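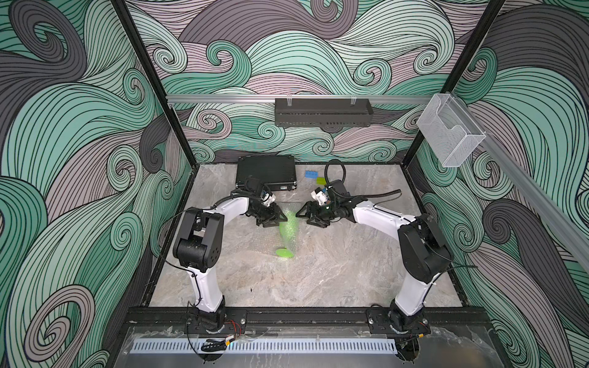

3.2 Pattern type and reported comfort

Wall coverings sold for home use are usually sorted by motif (floral, striped, plain) in store catalogs. Motif is a poor guide to how busy a wall looks from across a room, so we sorted the coverings in our survey by the kind of line that carries the pattern. Four types were used: plain, straight, broken, and curved. A covering was placed in the curved type when its main lines bend through at least a half turn before they repeat. Figure 1 has a clear case, with mint green, mauve-gray, and charcoal bands edged by thin parallel lines that curl into spirals on three adjoining walls. Small floral prints could have gone into either the curved or the broken type. We placed them in the broken type when the stems did not join from one flower to the next.

The survey was sent to 1,689 tenants in the two housing districts described in Section 2, Lutora and Gakia. Of these, 838 returned a form that could be used. Forms were left out when the tenant had lived in the unit for less than one year, or when the room type was not marked. Tenants who had put up the wall covering themselves were kept in the sample but coded separately, as people who choose a pattern are likely to rate it higher than people who move in and find it there.

Each tenant rated one room on comfort, on how large it seemed, and on how tiring it was to sit in for an evening. All three ratings used a scale with 8 points. The room was the one in which the tenant spent the most waking time. In most cases this was the living room, and in smaller units it was often a combined kitchen and sitting room. Bedrooms were accepted only when the tenant had no other room to rate.

Rooms with curved patterns on a single wall were rated close to plain rooms on comfort and slightly higher on seeming size. When the curved pattern covered three or more walls, the comfort rating fell and the tiring rating rose. The same change appeared with straight patterns, but it was smaller. Broken patterns showed little difference between one wall and several. Contrast between the colors mattered within every type, and mattered most in the curved type, where pale bands next to very dark ones drew the lowest comfort ratings.

Floor covering had less effect than we expected. Tenants with stone-look or marble-look floors did not rate their rooms differently from tenants with plain gray floors once wall pattern was taken into account. Carpet was linked to higher comfort ratings in Gakia but not in Lutora. The Gakia units are older and draftier, so the carpet may stand in for warmth, and we do not treat the difference as a visual one.

Self-chosen coverings were rated higher in all four types. The gap was widest for curved patterns. Some tenants wrote in the comment space that they had stopped noticing the pattern after the first winter. Others wrote that guests remarked on it more than they did themselves. Comments of this kind came mainly from tenants who had chosen the covering. Tenants who had not chosen it more often mentioned trouble hanging pictures or matching furniture.

Two limits should be kept in mind. First, the ratings were made by people who know the room well, and they may not match the first impression of a visitor. The Lekota study, which used short visits to furnished show units, found a stronger effect of pattern on seeming size than we did. Second, lighting was recorded only as the number of windows and the direction they face. Around 300 forms gave no direction, and these were dropped from the lighting comparison in Table 4 but kept elsewhere.

A follow-up with short visits is planned for the Jindgate units, where the wall coverings were replaced in March. The rooms there share one floor plan, which will let us compare pattern types without adjusting for room size. Lighting will be measured at seated eye height, once by day and once after dark, using the same procedure in every room.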